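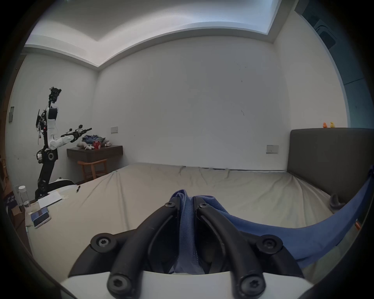

13 May 2026

Fitted sheet shrinkage, second round. The Lovlow label says pre-shrunk and I still don't believe it. Washed the queen twice on warm, line dried, then measured flat on the bench. Length came up 186 cm between the corner seams where the last batch gave 190-odd, but I didn't write down how hard I pulled the elastic that time, so that comparison is worth very little.

Skakeo reckon their cotton loses under 2 per cent. Maybe, in their machine. Their sheet didn't come with a test method and neither did the email.

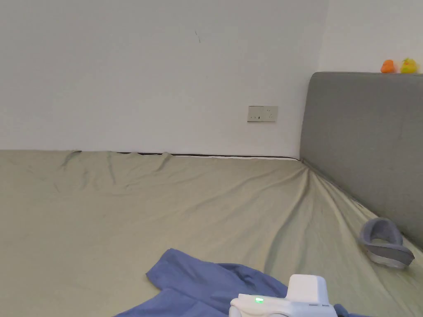

Corners are the other problem. Pocket depth looks fine on paper, but the elastic is only sewn across the ends – the long sides rely on friction and good luck. I'd put money on that before I'd blame shrinkage.

Thread for the repair sample is Domínguez, the grey one. Used some 130 cm of elastic, stretched as I sewed. Stitch length 3, skipped twice near the seam, new needle fixed it.

To do: wash the Somideo sheet 9 times before anyone quotes a figure from it. Mark the corners in laundry pen first. Same peg spacing every time, please.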